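What Came Home from Sorncombe

My aunt Felicidad Sarmiento never threw out a free thing in her life, and on Saturday I got to deal with it. 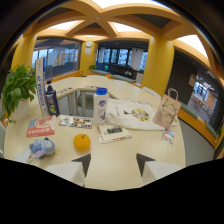
The Sorncombe haul, before I put the orange-colored fruit in my pocket.

She'd called me at seven in the morning to say she was moving in with her sister in Magbanua and could I come help with "a few bits." A few bits! The hall closet alone took until lunch. She sat in the good chair with her coffee and ruled on each thing as I held it up, like a judge at a county fair.

"The pink gift bag?"

"Keep. I'll put something in it."

"Somebody already gave it to you with something in it."

"And now I'll give it to somebody else. Keep."

The blue-capped bottle was a keep. The navy one with the pump was a keep too, but for the guest bathroom (she was about to not have a guest bathroom, and I didn't bring it up). The brochure she wanted to read first. She got her glasses and read it, the whole thing, while I stood there holding a tote bag with a circle of colored dots on it.

"Your uncle carried that one," she said, not looking up. "All the way back on the bus from Sorncombe. Thirty stops, and he wouldn't let me take a turn."

I hadn't known they ever went anywhere together after the shop closed. I smoothed the bag out on my knee — it was a mess of wrinkles — and asked her what had been in it.

"Oranges," she said. "What else? Put it with the keeps."

So I did, and then I went and started on the kitchen drawers.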